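Coasters on laminate-look desks: worth it?
Workspace & Desks > Surfaces

vakholm_dw
Posted October 14, 2018
Desk 7 has a gray-green top with a faint grain. Cold bottles leave rings on it. I put out a red coaster and moved the bottle and the paper cup to that side.
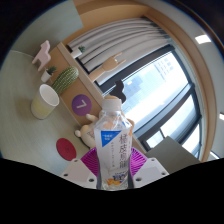 Setiawan: A coaster under a screw-cap bottle is overkill. Wipe the top once a day. Open cups are the actual risk.

vakholm_dw
Wiping does not help if the ring sits overnight. The last refinish cost us 131 per desk.

jokico58
Placement matters more than the coaster. Keep liquids away from power. The outlets on yours are in the back panel, to the right of the mouse, and the bottle is parked in front of the same toy. I would move it a foot left.

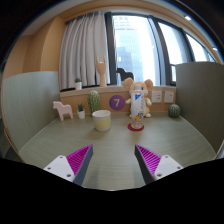

subra_m
Disagree. Left is where the potted plant and the horse are. Crowd that side and something gets knocked over. Clear the middle instead.

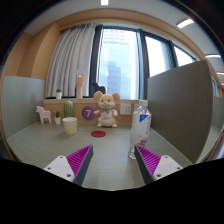

Desk 7, coaster in front of the mouse

Setiawan
Still a small target — people will miss it. Arkero sells a full-width mat. Mine has held up since I bought it.

vakholm_dw
A full mat hides the top. I would keep the coaster and ban paper cups. Mugs have a handle and a heavier base. 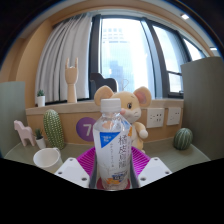
Mug at left, bottle by the red pad

jokico58
Agreed on mugs. Not on the bottle position.

Dewanti Wattimena
Which cleaner are you using on the top? Ours went cloudy after a month of spray.

vakholm_dw
Damp cloth, no spray.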